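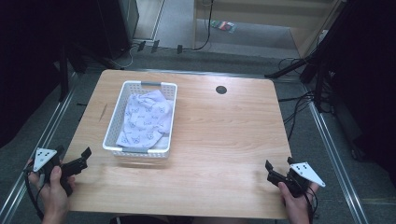 10 January 2018. Handheld demos for Mokier, cloth task, continued. Start pose was the main problem in the October set: operators began wherever they liked and the policy learned the reach poorly. New rule is both grippers open, facing each other at the near edge of the table, basket beyond them with the cloth bunched inside. Marker plates have to stay in view of the head camera before the recording starts. Target is 100 demos per cloth, in blocks of 5, with a cable check between blocks.

Pallum drops the track if a plate turns edge-on. Limit wrist roll on the lift and pause at the top of it. Discard any demo with more than 2 dropouts, no repairs by interpolation.
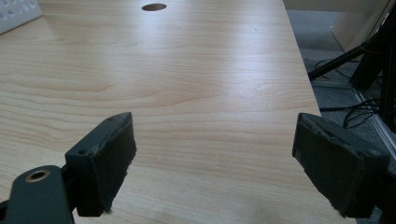

Finger opening is logged separately and needs its own zero at the start of each block. Close fully, open fully, wait 3 seconds, then go. Foam pads: edges are fraying. Replace the pairs together and redo the zero afterward. Wetau export still swaps left and right if the left stream starts late. Check before converting.

To do: rerun alignment on the Xavier, order foam.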